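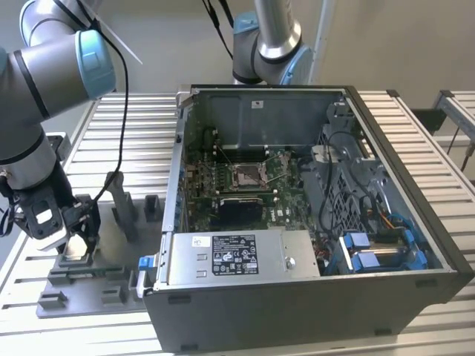
Live Traffic Maps Know Less Than They Let On

I keep hearing that the live layer on Misora is the best thing to happen to driving in years. I'm not sold. Last November it sent me off the highway at Trorbridge to save four minutes, along with what looked like half the county, and we all sat on a two-lane road behind a hay truck.

The company says 3000 phones feed the Trorbridge map on a normal morning. Fine, but how many of those are parked, or on a bus? It doesn't say. I logged 142 trips on my own, and the arrival time was off by more than five minutes on about 463 miles of them.

Maybe that's good enough for a pizza. The city wants to time its stoplights with the same feed, and I'd like to see the error numbers before anybody signs for it.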